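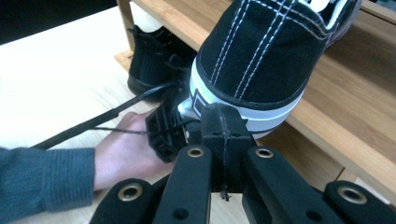
Figure 4. View from the hand-held gripper at the heel of a black canvas sneaker, with a hand reaching in from the left.

4.2 Contact labels from the gripper view

The Lutine policy takes two inputs, the image from the camera on the gripper and the opening width of the jaws. It has no force or touch sensing. In our first training runs the policy often closed the jaws before they had reached the shoe, or kept pushing after the shoe had stopped moving. Both errors come from the same gap in the data. The demonstrations record where the gripper went and how wide it was open, but they do not say when it was touching something. This section describes how we added that information by hand to part of the Laltari set and trained a small contact head on the result.

Laltari holds 491 demonstrations of shoes being picked up, turned and placed on a rack. All were recorded at our Clelthorpe site with the same gripper model. Demonstrators could use their free hand when a lace or a collar got in the way, and we kept those demonstrations. Removing them would have left mostly slip-ons, and the policy would then have seen very few laces.

From the full set we drew 2000 single images for labeling. Images were drawn at random within each demonstration, with a minimum gap of one second between any two from the same recording. Each image received one of three labels: contact, no contact, or unclear. Contact means that any part of the gripper is touching a shoe. Touching the rack or the table does not count, and neither does a lace lying across the hardware. We had at first used a separate label for laces, but it was used in different ways by different people and we dropped it.

Figure 4 is an easy case under this rule. The rounded protrusion at the top of the central block presses on the heel and the label is contact. The long black lace or strap that runs up toward the heel has no bearing on the label, nor does the second shoe standing farther back on the table.

Two annotators, Cyril Goodall and Vasiliki Kourkoulas, labeled every image separately. They saw single images without the jaw width and without the images before and after. This was done so that the labels would depend only on what the contact head would later be given. Images on which they differed were discussed and relabeled, and where no agreement was reached the label was set to unclear. Unclear images were left out of the loss but kept for the encoder, which is trained on all images.

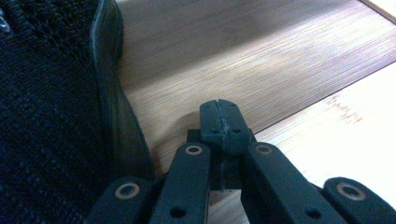

Most of the disagreement was about images in which the gripper is close beside a shoe and the contact point, if there is one, is hard to make out. Dark shoes were the main source. The hardware is dark as well, and where a dark sole lies against a dark arm the line between the two can be very faint. In the image placed before this paragraph, the far-left arm partly overlaps the lower end of the rubbery rim, and from one view it is hard to say whether the arm touches the rim or only passes in front of it. The fingertip pad, just to the right of the rim, stands out much better because it has pale wood beyond it. An annotator who looks mainly at the pad and one who looks mainly at the arms can reasonably give different answers. We therefore added a line to the instructions: overlap in the image is not enough for a contact label, and some sign of pressure or a visible meeting of surfaces is needed. Images labeled before the change were gone through again.

The contact head is a two-layer network on top of the image encoder. It outputs one value between zero and one, and this value is passed to the policy as a third input. We held out 42 demonstrations for testing, split by shoe so that no test shoe appears in training. The encoder is not frozen. With a frozen encoder the head learned to answer from the jaw position alone – an open jaw was nearly always scored as no contact, even with the central block against a heel.

For comparison we used the Asamoah baseline, which infers contact from the jaw width signal and ignores the image. It does well when a shoe is held between the jaws and the width stops changing. It has no way of detecting a push in which the jaws are not closing on anything, and pushes of this kind are common in the placing phase, where the shoe is moved along the shelf by its heel. The image-based head can pick these up in principle. Its errors on the held-out shoes are mostly on dark soles in shadow, the same kind of image that gave the annotators trouble. Light canvas and leather shoes gave few errors.

We also tried painting a thin white line along the edge of the fingertip pad. This made labeling faster, but a head trained with the line did poorly on images without it, and the older part of Laltari was recorded with unpainted pads. The results in Section 5 all use the unpainted gripper.

One limit of the labels should be kept in mind when reading those results. They mark whether contact is present and carry no information on how hard the gripper is pressing. A light touch on a knit upper and a firm push on a rubber sole get the same label. The revised labels and the written instructions, both dated March 2026, are included with the data.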